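Vaccine lot tracing

Vaccine lot tracing is the practice of recording and following groups of vaccine doses from the point of manufacture to the person who receives them. Each group, known as a lot or batch, is made under the same conditions and carries an identifying code. The code allows a manufacturer, regulator or clinic to find every dose in the group when a question arises about its quality, storage or safety.

Lot tracing is separate from the reporting of adverse events, although the two are often used together. A report of an illness after vaccination is more useful when it includes the lot code, as reviewers can then compare it with other reports for the same lot.

Background

Early vaccines were often prepared in small quantities and used near the place where they were made. Records were kept by hand and varied from one laboratory to another. As production grew and doses began to travel longer distances, health authorities in many countries required that each container be marked with a lot code and an expiration date.

Paper logs remained the usual method in clinics for decades. A staff member copied the code from the vial into the patient's chart and into a separate stock book. Copying errors were common, particularly where codes contained both letters and numerals that look alike, such as O and 0.

Method

A lot record normally begins at the filling stage, when finished vaccine is placed in vials or syringes. Samples are kept by the manufacturer and tested for potency and sterility. The remaining containers are labeled, packed and released to distributors.

At each transfer, the sending and receiving parties record the lot code, the quantity, and the time at which the shipment changed hands. Vaccines that must be kept cold are often accompanied by temperature records, which are stored with the lot record. When a dose is given, the clinic enters the code in the patient's immunization history.

Many systems now use a two-dimensional barcode that can be read by a scanner. The barcode usually holds a product identifier, the lot code and the expiration date. Scanning reduces copying errors but does not remove them, as a clinic may scan one vial and use another from a different lot.

Regional systems

The Clolow register is a lot tracing system serving 52 clinics and two hospital pharmacies. It replaced a set of unconnected stock books and was introduced in stages, beginning with childhood vaccines. In its first year the register held entries for 2,452 lots. Clinics are required to enter received stock within 7 days and to enter administered doses by the close of the working day.

The Kamel district operates a smaller system that shares its data format with Clolow. Lots moved between the two areas keep a single record, and a clinic in either area can view the full transfer history.

Plulik is a software package used by both systems to match lot codes against recall notices. When a match is found, the package sends a notice to each clinic that holds or has used the lot. The clinic must confirm receipt and state how many doses remain in storage.

Recalls and quarantine

A lot may be placed in quarantine while a concern is examined. Quarantined doses are kept under normal storage conditions, marked, and set apart from other stock. If the concern is resolved, the lot is released for use. If it is not, the doses are returned or destroyed under supervision.

Labeling and filling equipment

Lot codes are applied by labeling machines placed after the filling line. The Nirnus labeler, a bench model used by small producers, is rated at 120 vials per minute.
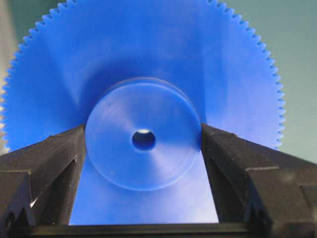 A blue plastic spur gear with fine teeth.

Misaligned or missing labels are a recognized cause of gaps in lot records. Producers generally inspect each label by camera and reject any container on which the code cannot be read.

Limitations

Lot tracing depends on complete entries at every stage. Doses given at temporary sites, such as schools and workplaces, are more likely to lack a lot code than doses given in permanent clinics. Patients who move between regions may have histories held in systems that do not exchange data.

A high number of reports for one lot does not by itself show a fault. Large lots produce more reports than small ones, and a lot used mainly in older adults may be followed by more illness from unrelated causes. Reviewers therefore consider the number of doses given and the ages of the recipients before drawing a comparison.

See also

Cold chain
Immunization registry
Product recall
Vaccine storage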